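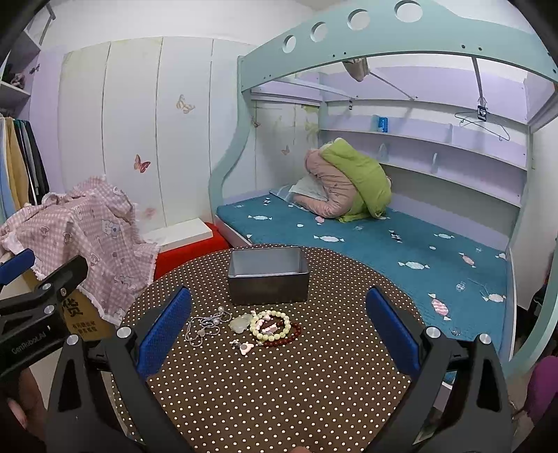 Beads, a pendant and an open tin on a spotted tablecloth, between the blue pads of a hand-held gripper.

Saoirse Mulligan writes the perception code at Cistside, a small software firm that sells planning and vision tools to people who build robot arms. Her current job is a package called Pindach, which takes in recordings from hand-held grippers and tries to work out what was on the table, which way round it was and where the jaws closed on it. I spoke to her over a long lunch in April, with Tomás Brennan, who looks after the planning side, joining us for the second half.

She began with necklaces, as they take up most of her week.

"A box has a pose," she said. "You can write down six numbers and you're done. A necklace in a heap hasn't got one, or it's got so many you'd never list them. For a long time our code drew an ellipse round the heap and called that the object. The planner would then aim for the middle of the ellipse, and quite often the middle is tablecloth."

Pindach now treats anything strung as a chain of short segments and gives each a score for how likely it is to belong to the same string as the one beside it. Where two bracelets overlap the scores drop, and the software is allowed to say it doesn't know. Mulligan thinks that last part was the biggest change. The old version always gave an answer.

"Tomás hated it at first," she said. "He wanted one answer per object. I kept handing him three with a percentage on each."

Her other complaint is patterned cloth. Cream dots on brown are close to the size and shade of a pearl bead once the lens is far enough away, and an early release of Pindach found pearls all over the table. I asked how many.

"On one recording it reported 113 objects. We keep that one as a regression test. If a build goes over 42 on it, the build fails and somebody gets an email."

The fix was dull, she said. The software learns the repeat of the pattern first, from the parts of the cloth furthest from the jaws, and subtracts what it expects to see. Anything left over is a candidate. It still struggles at the edge of the table, where the cloth turns down and the dots squash into ovals.

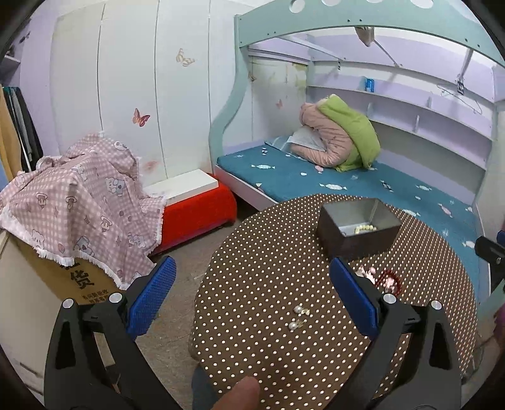
Where the planner comes in

Brennan arrived with a sandwich and sat down without being introduced. He has worked on motion planning since before Cistside had an office, and his part of the system, Moriarty, takes whatever Pindach passes over and turns it into a path for the arm.

"My bit is only as good as the width," he said. By width he means the gap between the jaws, which Pindach estimates from the picture alone by finding the pads at either side. Blue pads help, he said, and so do the round silver fittings on the linkages, which give the software fixed points to measure from. Small earrings are where it shows. "If the width is out by 2 millimetres on a mug, fine, you've still picked up a mug. On a pearl earring you've closed on nothing, or you've pushed it along the cloth."

Moriarty used to treat every grasp in the recordings as a good one. It now weighs them. A person's hand slows down just before a close it is unsure of, and Brennan's code looks for that slowing and trusts those grasps less. He tried it on a set of 87 recordings and threw out more of them than he had expected to.

Mulligan disagreed with him on this point, and they went back and forth for a while. Her view is that the hesitant grasps are useful, as they show where a person found the job hard. His is that she is welcome to them as long as they stay out of his planner.

They do agree about the background. Bedding, hanging clothes and printed blankets all end up in view, and neither wants them cropped out before the software sees them.

"We had a customer, Fondetti, who masked everything except the table," Mulligan said. "Lovely clean results. Then they took it into an ordinary bedroom and it lost the table."

The next release of Pindach will let the planner ask for a second look from another angle when the scores are low. Brennan has written his half of it. Mulligan said hers was waiting on the tablecloth edge, and went back upstairs to carry on with it.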